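3.2 Cell set-up and upkeep

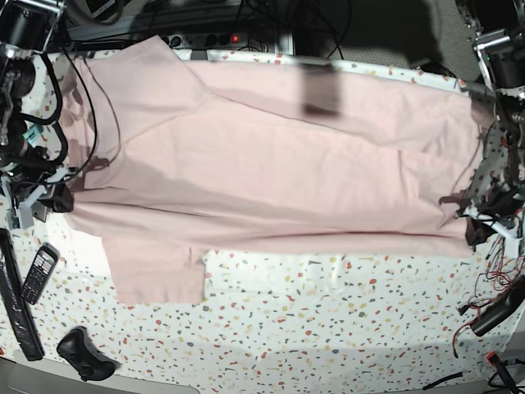
Both arms are re-zeroed every morning before the first garment. Takes two people, one on the laptop, one holding the wrist. Cabling on the Rothe cell was the main source of stops: motor leads rubbed at the elbow and the bus dropped out mid-fold. We re-routed them with a wider loop and checked the plugs at each shift change. Over the November runs the cell logged 2,128 folds, 984 of them after the re-route.

Figure 2. Shirt spread on the Rothe cell table, left gripper on the fabric at one end. Power strip along the back edge.

Finger pads wear quicker than expected, cotton lint gets under them and the grip goes soft. Wipe, refit, re-run the close test in Esura. If the test fails twice the pads are swapped. Brackets are printed plastic on our build and crack at the screw holes, so spares are kept in the drawer with the hex keys. Torque limits were left at the Lukby defualts throughout. Camera calibration is covered in 3.3.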